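Kitchen and fellowship helpers wanted — Stumville church supper

Posted Aug 7, 2023

Ornine Fellowship in Stumville is looking for helpers for the Wednesday-style midweek supper and Bible reading, starting up again this fall. Part paid, part not. Read on.

We are a small church, 18 families give or take a new baby. Last year we served 2227 plates. Everyone eats free, members or not, no questions at the door. After the meal there is a short reading — Ruth first, then we go on to James — and prayer for whoever wants it.

What we need

One kitchen lead, paid, $3000 for the season, through the end of March. Plans the menu, does the shopping, runs the kitchen. Must be able to cook for 100. Food handler card needed or get one before you start, we cover the fee.

Table hosts, unpaid. Sit with people, listen, pass the bread. You do not need to know your Bible inside out. Please dont preach at the table.

Readers, unpaid. One passage, read slow and loud. Teens welcome. If you can read in Spanish too, tell us.

Packers, unpaid. Leftovers get wrapped, labeled and driven to the Kaneko Street apartments the same night. Need a car for the driving part, not for the packing.

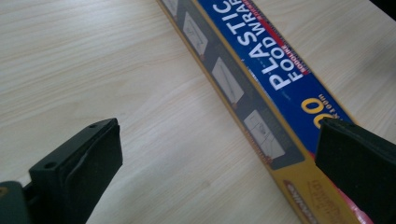
Who can apply

Kitchen lead should be a believer and comfortable praying with the crew before we open. Any church background is fine. For the other jobs, come as you are. Under 16 needs a parent along. Everybody working with kids does the background check, no exceptions, pastors' family included.

Hours

Kitchen lead from 2 pm, hosts and readers from 5, packers from 6:30. Done by 8 most nights. No supper the week of Thanksgiving.

How to apply

Kitchen lead — one page about yourself plus two references, one from a church if you have it. Drop it in the office mail slot on Borno Road, side door. Everyone else, just put your name on the sheet in the entry hall or tell somebody after the service. Say wich job and if you have allergies.

We start reading letters as they come in and will call you either way.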